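Forum > Home and Garden > Kitchen Talk > Play kitchens and kids' cooking stuff

Topic: Teal saucepan and blue bowl - keep, swap or repaint?

wattle_and_daub
Posted 7:42 pm

I'm putting together a small play kitchen for the spare room. The kids who visit range from toddlers to early primary. So far I've settled on two pieces, a saucepan and a bowl, and I want to work out the colours before I buy anything else. The cupboard carcass is an old bedside unit I'm going to paint.

Both pieces on black cloth, two shots:

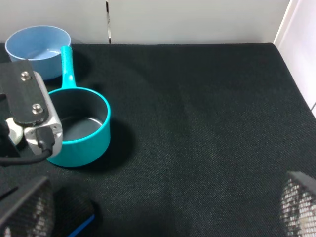
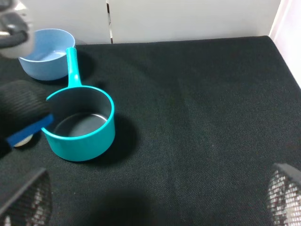 Saucepan in teal with the long handle, light blue bowl behind it.

My questions:

Do the two blues work together or should one of them go?

Is that handle too long for a little stovetop? The top of my unit isn't deep.

What colour would you paint the cupboard?

Happy to hear blunt opinions.

magpie_lane
Posted 7:58 pm

Keep both. The pan is shiny and the bowl is matte so they were never going to match exactly, and the bowl is pale enough that it reads as its own colour. I'd be more worried if they were nearly the same and just missed.

Paint the cupboard white or cream. Kids' stuff is loud enough once you add the plastic fruit.

Kevach_Kitchens
Posted 8:10 pm

I'll go the other way. I think the teal is a strong colour and the bowl looks washed out next to it. If you like the pan, find a bowl in yellow or a proper orange and put the pale one in the bath toys.

On the handle - measure from the centre of your pretend burner to the front edge of the unit. If the handle sticks out past the front, it will get bumped every time someone walks by. I've built a few of these for family and that's the thing I got wrong on the first one.

wattle_and_daub
Posted 8:21 pm

Thanks both. I haven't marked the burners yet so I can put them wherever. Would it be silly to set them at the back and have the handle turned sideways?

Kevach_Kitchens
Posted 8:26 pm

Not silly. It's what you're meant to do on a real stove with kids in the house. Handle to the side or to the back. Might as well teach it early.

tin_roof_tess
Posted 8:40 pm

Sideways only works if you have one pan. Once you have two, the handle of the first one lies across the second burner and the four year old puts a plate on top of it and the whole lot goes over. Ask me how many times I've picked up felt ravioli.

I like the two blues. My set is all different colours, collected from op shops over years, and it looks like a jumble sale. Wish I'd stuck to a couple of shades from the start.

pannikin
Posted 8:52 pm

Is the inside of the pan dark grey all over? If so I'd leave it alone whatever you do with the rest. A dark inside shows up pretend food really well. We had an old toy pot that was red inside and out, and the tomato slices just vanished in it.

wattle_and_daub
Posted 9:03 pm

Dark grey on the bottom, yes. Good point about the food, I hadn't thought of that. The bowl is pale inside so it should be the same the other way round, dark things will show.

magpie_lane
Posted 9:07 pm

Put the peas and the beans in the bowl then, and the egg in the pan.

Segura88
Posted 9:30 pm

Don't repaint either of them. I know it's only in your title and you haven't mentioned it since, but people do it. Paint on a toy that gets banged on a bench will chip, and a toddler will eat the chips. Even the paint sold as toy safe needs a proper surface under it. If you don't like a colour, swap the piece.

The cupboard is different because nobody chews a cupboard.

tin_roof_tess
Posted 9:34 pm

You have not met my nephew.

Segura88
Posted 9:36 pm

Fair. Use the toy safe paint on the cupboard as well.

wattle_and_daub
Posted 9:48 pm

OK, repainting is off the table. I was only thinking of it for the bowl, to bring it closer to the pan, and it sounds like more than half of you prefer it as is anyway.

The unit had a bad coat of varnish on it. I've taken most of that off with 24 grit and I know that was too coarse, please don't tell me. It has left scratches along the grain on one side.

Kevach_Kitchens
Posted 9:55 pm

24 is for floors! Go up in steps and don't skip any or you'll see the scratches through the paint. Filler on the deep ones. Two thin coats of primer, sand lightly between them.

old_dog_plutel
Posted 10:15 pm

I disagree with most of the colour advice here. Kids don't care. My grandkids' favourite thing in our play kitchen is a dented steel camping mug, and the second favourite is a wooden spoon with a burn on it. The matched set someone gave us for Christmas is still mostly in the drawer. You're decorating a room for adults, and there's nothing wrong with that, but I wouldn't spend a week on it.

What they do care about is whether things fit inside other things. Does the bowl fit in the pan or the pan in the bowl? If so you'll get hours out of it.

wattle_and_daub
Posted 10:22 pm

I'll try it tomorrow. I honestly hadn't thought to check.

And you're right that it's partly for me. The room is also where I do my ironing so I have to look at it.

pannikin
Posted 10:31 pm

Going back to the handle, I think a long one is better for small hands. The short stubby handles on a lot of toy pots are hard to hold for a two year old, and they end up grabbing the rim. With a long one they can use both hands. I'd take the extra bumps.

tin_roof_tess
Posted 10:38 pm

Agree with that for two year olds. By five they're fencing with it.

Manderard_mum
Posted 6:50 am

Morning all. For the cupboard colour, have a look at a soft grey. White shows every mark, and I say that as someone with a white play kitchen that has texta on all the doors. Grey next to teal looks nice and it won't fight with the light blue.

If you go with grey, do the burners in black. Plain black circles, no rings. We did rings and they wore off in patches.

magpie_lane
Posted 7:15 am

I'd still say cream. Grey in a spare room that doesn't get much sun can look pretty grim by August. Depends which way the window faces.

wattle_and_daub
Posted 7:24 am

Window faces north so it's a bright room. Grey is possible.

Results of the fitting test: the bowl won't go inside the pan all the way, it sits on the rim and tips. The pan won't sit in the bowl because of the handle. So no nesting.

old_dog_plutel
Posted 7:40 am

A bowl that sits on top of a pan is a lid. You're fine.

Kevach_Kitchens
Posted 7:52 am

Or a double boiler, for melting pretend chocolate.

I'll stand by what I said on the colour though. Pale blue next to that teal is a bit flat for my taste. Get one yellow thing in there, even if it's just a tea towel on a hook.

Manderard_mum
Posted 8:05 am

A yellow tea towel is a good compromise. Cut a normal one into quarters and hem the edges. A full size one drags on the floor and they trip on it.

Segura88
Posted 12:20 pm

If you're adding hooks, put them on the side panel and keep them below the kids' eye height or well above it. Use round wooden pegs and skip the metal cup hooks. I'd also screw the unit to the wall. A bedside cabinet is light and they will climb on it.

wattle_and_daub
Posted 12:45 pm

I've got a bracket left over from a bookcase, will use that. The side panel is the scratched one so pegs and a tea towel would cover the worst of it.

Plan at the moment:

Both pieces stay, no repainting
Soft grey cupboard, plain black burners set to the back
Wooden pegs on the side, yellow tea towel
Unit screwed to the wall

Still not sure whether to have one burner or two. The top is narrow and with the long handle I think two might be a squeeze.

tin_roof_tess
Posted 12:58 pm

One. See my ravioli post.

pannikin
Posted 1:10 pm

Two. If there's only one they'll fight over it. Put them on a diagonal, one back left and one front right, and the back handle can point out to the side.

tin_roof_tess
Posted 1:14 pm

They'll fight over it with two as well.

wattle_and_daub
Posted 1:31 pm

I'll cut two circles out of black card and move them round before I paint anything. Off to get finer sandpaper.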